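Speaker notes: "Two arms, one clock"
Dayana Arboleda, Jurow controls group
Slot is 25 minutes plus questions. Water on the lectern. Start the terminal before walking up!

OPENING (slide 1, title only)

Hi everybody. I work on the software that sits between the policy and the motors, so if you came for big models I will disappoint you a little, and then I hope I'll win you back, because this layer is where I've had the most fun of my working life.

Quick show of hands: who has ever had two arms on one table? Keep your hand up if they've hit each other. (Wait. Laugh with them.) Good, my people.

WHERE WE STARTED (slides 2-4)

Our first version was two copies of the single-arm stack. Two processes, two loops, two log files, and a little script on top that told both of them to go. It works great for waving. Then you ask both grippers to come in toward the same small thing from opposite sides, and you find out that "go" arrives at different moments.

Slide 3 is the timing plot. Let them look at it before talking. The blue trace is the left arm, the orange is the right. The gap between them wanders. If it were a constant offset we'd subtract it and go home, but it drifts with load, and it drifts more when somebody opens the camera viewer. I spent most of October last year on this plot. Say that with affection.

Slide 4: the fix, which we call Cestus. One process owns the clock. Each tick it reads both arms, stamps both readings with the same time, asks for targets, checks them, writes both. Neither arm ever gets a command the other one's checker hasn't seen. That's the whole idea, and it took 400 lines before we added logging. Don't apologize for it being simple. Simple is why it has survived.

PERCEPTION (slides 5-7)

The part I love. We have a camera looking out over the whole table, and every gripper on our bench carries a square tag. People ask why we bother when the joints already report where they are. Because the joints tell you where the arm believes it is! Hobby-grade gearing has slack in it, printed parts flex, and a bracket that was square on Monday has opinions by Friday.

So Lamont (our tag tracker) runs next to Cestus and produces a correction, one small transform per arm. It does not drive anything. It nudges the estimate slowly, and if it loses the tag it holds the last value and says so in the log.

Slide 6, motion blur. Go slow here, people always have questions. When an arm moves fast the tag smears, and the corner finder still returns corners. Confident, wrong corners. Our first filter looked at the reported error and it let plenty of them through. What we do now is dumber and better: if the joint speeds say the gripper is moving quickly, we throw the tag reading away before the filter sees it. We know the speed already, so we use it.

Slide 7 is the recorded session, 767 tag readings on the fast arm, 370 kept after the speed gate. Somebody will say that's a lot to throw out. It is, and the estimate got steadier anyway. Point at the flat part of the curve and enjoy it for a second.

PLANNING (slides 8-10)

The planner is called Plallotitz. Yes, it's a typo that stuck, and no, I won't say whose.

Walk through the three rules on slide 8:
- The space over the middle of the table is shared, and an arm asks before entering.
- Both arms may be in it together, as long as the swept shapes for the next few ticks stay apart.
- If a check fails, both arms slow down. We tried stopping only the offender and got lovely deadlocks.

Slide 9, cables. Please don't skip this one even if we're behind. A collision model built from the arm's own files has links and no cables. Ours has cables. They loop out at the wrist and hang below the links, and we now model each loop as a fat capsule that moves with the wrist. Crude, and it removed a whole family of snags from our bug list.

Slide 10, replay. Every run can be fed back through the checker offline with different margins. You change a number, rerun the log, and see which ticks would have been refused. Live demo if the laptop cooperates: replay --margin 8, then replay --margin 12. If it hangs, go to the backup slide and keep smiling.

WHAT STILL BOTHERS ME (slide 11)

Handing off between policies in the middle of a move is ugly. The new policy starts from its own idea of where the arms are, and there's a little jump. We blend over a short window, but I don't like it, and if you have a nicer way come find me at the break. I mean it, bring a pen.

Also: small flat things. A rounded object is easy to approach from the sides, a scrap lying on the tabletop is hardly there at all as far as depth is concerned.

LAST SLIDE (12, leave up during questions)

Thank the organizers. Repo link is in the footer. Repeat each question into the mic before answering. 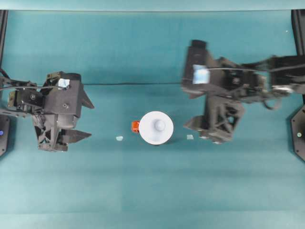 Slide 12. Two arms facing each other across the shared zone, right arm in motion.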